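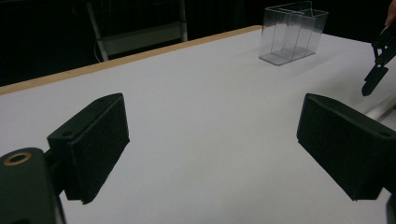 Caoimhe Conneely wrote in the log that the width reading was already wrong on Saturday morning, and that she would throw out the whole day before trusting any part of it.

Gripper width fault: bench gallery
Grino project, April
Page put together by Kiran Shukla

In April we lost most of a week of recordings to a bad width reading on one of the hand-held grippers. The readout said the fingers were nearly closed when they were standing wide open. There was no alarm, and the recordings saved normally. The fault was found when Thenmozhi Devadiga tried to play a run back on the arm in the Yadav room and the arm closed its fingers before it had reached the part it was supposed to pick up. It pushed the part into the side of a sorting box and kept going until she hit the stop button. She was standing outside the marked area and was not hurt. The box cracked.

The pictures on this page are from the bench. The fault itself is inside the handle and can't be seen from outside.

Picture 1, top of page
Gripper open at the bench, with the divided clear box near the back edge of the table. Another gripper is at the upper right.

What failed

The width sensor is a small magnet and a reader chip. The magnet is glued to the end of the finger shaft. On this gripper the glue had let go and the magnet could turn by itself. Each time the fingers closed hard, the magnet slipped a little and stayed there, so the zero point moved over the day. Harish Pandey took the handle apart and was able to turn the magnet with a fingernail.

The software checks the zero point once, at startup. It does not check again until the gripper is switched off. We had been leaving the grippers on through lunch to save time, so the error had all day to grow.

How much data was affected

We had 300 recordings from the week. Of those, 200 came from the faulty gripper and have been pulled. The rest came from a different unit and passed a check against the video, so they stay in the set. Lucienne Moulin asked whether the pulled ones could be corrected after the fact. Harish tried it on 25 of them. The slip was not even from one grasp to the next, and he could not get a correction he was willing to sign off on. 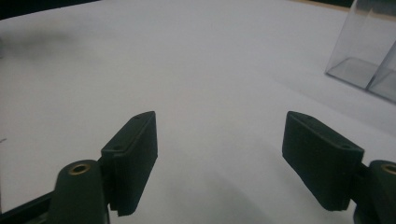

Picture 2. Fingers open over the white tabletop, clear box at upper right.

What we changed

The magnet is now held by a set screw as well as glue. Draltar supplied the new shaft ends and we have fitted them to every unit, including the ones that were working.

Operators now do an open and close check every 30 minutes. Open the fingers all the way, read the number, close them on nothing, read the number, write both down. If either one is off from the card taped inside the case, stop recording and tag the gripper.

Playback on the arm now starts at low speed with nothing on the table. Only after a clean pass do the box and parts go back. The arm also has a lower force limit, which it should have had before.

Still open

The startup check should run by itself between recordings. Thenmozhi has asked Hoder for this and we don't have a date. Until then the paper sheet is the only record, so please fill it in even on a short session.

Two of the older cases are missing the card with the reference numbers. Ask Harish for a new one before taking either of those out.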